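Ornesard Users' Forum > Hardware > End Effectors
Thread: Two-finger grippers on mixed produce, comparison of the Cabello and the Meleo

Posted by: d_hamdy
Tuesday, February 3, 2026
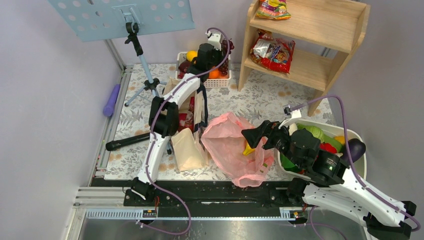 The purpose of the current trial is to establish whether the Cabello gripper should be replaced by the Meleo on both arms before the Puvimmont cell is commissioned in March. Each gripper has completed 102 picks under the same controller settings. Items are taken from the basket, the tub or the bags and set down on the table. The Cabello dropped 15 items and the Meleo dropped 3. Grapes were the principal difficulty for the Cabello, as its fingertips close too firmly on the stalk and the bunch turns in the grasp.

I should be grateful for comments from members who have run either unit for a longer period.

Driss Hamdy

Posted by: ktanner

Thank you for the figures. I would advise caution before a decision is taken on them. Our own Cabello units performed poorly until the closing force was reduced and the fingertip pads were changed. Were both grippers run on factory pads?

I would also ask how the thin bags were treated. In our experience a banana in an open plastic bag is a harder test than any loose fruit, as the fingers tend to take hold of the film as well.

Kilian Tanner

Posted by: d_hamdy

Factory pads in both cases. A pick was recorded as a drop only if the item left the fingers before release. Where the film was lifted together with the item, the pick was recorded as good. I accept that this rule favours both units.

Posted by: cell_planning

With respect, it does not favour them equally. The Meleo has the wider fingertip and will gather more film. Under a stricter rule I would expect the difference between the two to narrow considerably. The results for bagged items should be reported separately.

Posted by: north_bench

I do not agree that the rule is at fault. For our purposes an item that arrives with its bag has arrived. Members handling loose produce will take a different view.

On the matter of service life, our Meleo required new finger joints after almost 2,000 cycles. The Cabello has needed nothing in the same period.

Posted by: ktanner

The point about finger joints deserves more weight than the drop count. Please also state how the wrist cable is routed. A loop left long at the wrist bracket can catch on the rim of a tub, and we lost a connector in that manner.

Posted by: d_hamdy

The cables follow the arm links and are left slack at the bracket. I will shorten the loops before the next run.

The trial will be repeated with reduced closing force on the Cabello, and bagged items will be entered in a separate column. I remain inclined towards the Meleo for the grapes alone, but the order has been placed on hold until the second set of results is available.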